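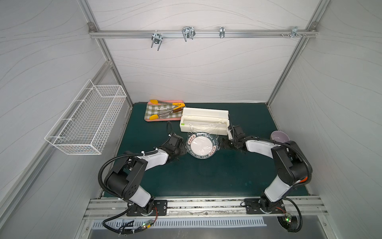 Does Mandia need both arms to be online before it will start?
It needs both. The coordinator waits for a state message from each driver and stays in the idle state until they arrive. To run a single arm, use the driver package directly and leave the coordinator out.

Mandia

Mandia is the coordination layer for a two-arm tabletop cell. It sits between the planner (Flodetti) and the arm drivers. It takes timed joint targets for the left and right arms, puts them on one clock, checks them against each other, and sends them out at 200 Hz. It also reads the gripper state and the cameras, and writes everything to a log that can be replayed.

The current work is on thin plastic film: holding a wrapped item between the grippers, and working next to an open dispenser box. Film is a hard case for the perception code and an easy way to find timing faults between the arms.

What is in the repository

coordinator/ the main loop, the shared clock and the state machine
checks/ arm-to-arm and arm-to-fixture collision checks
perception/ film mask, rim fit and glare mask
replay/ log reader and the offline viewer
cells/ one config folder per cell; moltitberg is the reference
tools/ calibration scripts and the log trimmer

Flodetti is a separate repository. Mandia only needs its message definitions, which are pulled in as a submodule.

Perception notes

The wrist views are the difficult ones. Crinkled film gives bright highlights in places that have nothing to do with the edge of the object, and the dark tabletop throws back a patch of white light as well. The glare mask runs first and removes saturated pixels. The rim fit then works on what is left, using an ellipse model seeded from the fixed camera.

If the mask removes too much of the rim, the fit returns status LOW_SUPPORT and the last good pose is kept. The coordinator will not close a gripper on a pose that has this status. It will hold position and ask for a new view.

Printed rims help, because lettering gives the tracker corners to lock on to. We do not read the text. Plain white rims work with the same settings but return LOW_SUPPORT more often.

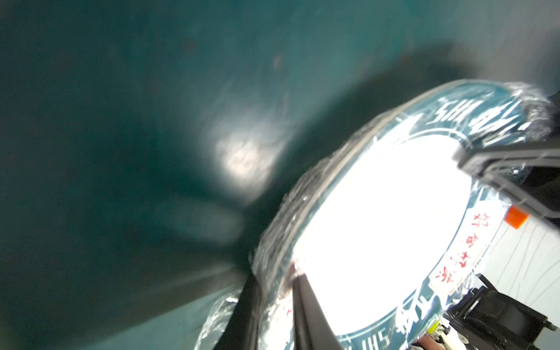

Maintainer: L. Charbonneau, controls software engineer
Last updated: August 3, 2025

Running it

Clone with submodules, build, and source the workspace as usual. Then:

mandia check --cell moltitberg
mandia run --cell moltitberg --dry
mandia run --cell moltitberg

The check command talks to both arm drivers, reads the calibration files and exits. The dry run goes through the full loop and writes a log, but the drivers receive no targets. Do one dry run after any change to the cell config.

Press q in the terminal for a normal stop. Both arms slow down on the same ramp, and the grippers keep their last command. The hardware stop does not go through this software at all.

The replay set

The replay set holds 59 logs from the reference cell. Each log has joint states, commanded targets, gripper states, camera frames and the output of every perception step. They are meant for regression tests on the coordinator and the masks. The set is small and comes from one cell, so please don't use it to report general accuracy.

Two of the logs have a gap in the left arm's state stream. They were kept because they exercise the timeout path. They carry the tag state_gap and are skipped by default.

Fixtures

Hooks, baskets and trays are modeled as plain boxes in cells/moltitberg/fixtures.yaml. The back rail and the hooks on it share a single box, which is larger than the real parts. The side basket has its own box. Loose items on the table, such as bowls, are not in the file, and the checks know nothing about them. If you move the tray, edit its entry by hand and run the check command again.
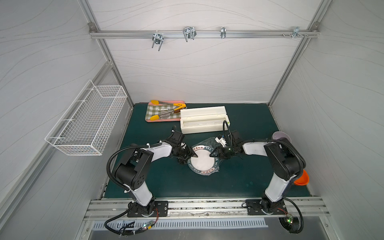 Known problems

The coordinator treats a late message and a missing message the same way. Both trigger a hold. On a busy machine this can look like an arm fault when the cause is the network queue.

The film mask sometimes joins film on the object with film lying on the table next to it. The resulting outline is too wide on one side. Lowering join_distance helps, but then loose folds are dropped.

The gripper open position is read once at startup. If you change finger pads, restart.

The July change to the shared clock broke logs written with the older format. Use tools/convert_log before opening those in the viewer.

Reporting a bug

Open an issue with the log, the cell config and the commit hash. For a collision check problem, include fixtures.yaml even if you did not edit it. Trim long logs first with tools/trim_log and keep the part from just before the hold to the end.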